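Pastden Groundwater Nitrate Study
Progress report to the Raseck Fund, second reporting period

1. Status

Sampling of domestic wells in the Pastden basin is on schedule. All 11 wells in the monitoring network were sampled in May, and results have been returned for every sample except the duplicates from the northern line. Data entry is complete. Work on the age-dating component has slipped and is discussed in section 4.

Spending to date is within the approved budget. One transfer between lines is requested in section 5.

2. Field work

Each well was purged until temperature, pH and specific conductance held steady over three readings. Samples were filtered in the field, kept on ice and delivered to the laboratory the same day. Field blanks were prepared at the first and last well of each run. No blank returned nitrate above the reporting limit.

Access to the well at the Sturkeo property was restored after the owner replaced the wellhead. The casing height changed as a result, and water levels from before the replacement have been corrected to the new measuring point. The correction is recorded in the well log and should be applied by anyone using the earlier raw files.

Depth to water was measured by hand at all wells and by pressure transducer at 7 of them. The transducer at the creek site drifted against the hand readings during the winter and was swapped out. Its record for that season is flagged as estimated.

3. Results

Nitrate concentrations were highest in the shallow wells below the irrigated terraces and lowest in the deep wells on the east side. This agrees with the first reporting period. The shallow wells rose after the spring recharge pulse and had started to decline by the last sampling run. The deep wells showed no change larger than the difference between duplicates.

Chloride followed nitrate closely at the terrace wells but not at the two wells nearest the town. Septic input is a possible explanation at the latter. Boron has been added to the analyte list for the next period to test this.
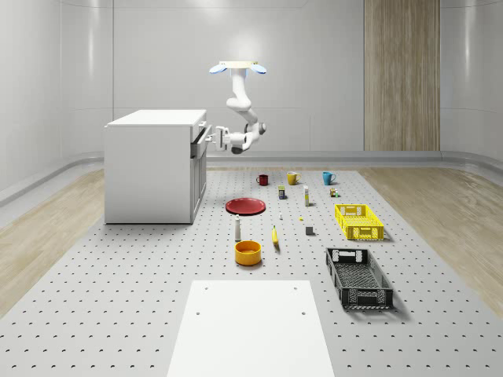

Tamara Chornovol asked whether the rise in the shallow wells could come from the purge volumes having been increased between periods, and whether the old volumes could be repeated at two of the wells as a check. Paired samples at the old and new volumes will be taken at both during the next run. The results will be reported separately from the main series.

4. Age dating

Tritium samples were collected at the deep wells but have not been analyzed. The contract laboratory has a backlog and has moved our delivery date into the next period. Everett Quintanilla has asked a second laboratory for a quote. Changing laboratories would mean a different detection limit, so the preferred course is to wait unless the date moves again.

Until the tritium results are available, the flow model is being run with travel times taken from the aquifer tests. Lev Romaniuk has finished calibrating the upper layer. The lower layer still underpredicts heads along the eastern boundary. A wider recharge zone is being tried.

5. Budget

The transducer replacement was charged to equipment. Travel costs were lower than planned, as the two southern lines were combined into one trip. We request that $2000 be moved from travel to laboratory services to cover the boron analyses. The total award does not change.

6. Next period

Paired purge samples at two shallow wells
Boron at all wells
Lower model layer calibration, including the eastern boundary
Tritium results, subject to the laboratory's schedule
Letters to well owners with their individual results

Draft letters have been prepared by Vitalii Nazarenko and are with the county health office for comment on the wording of the drinking water advice.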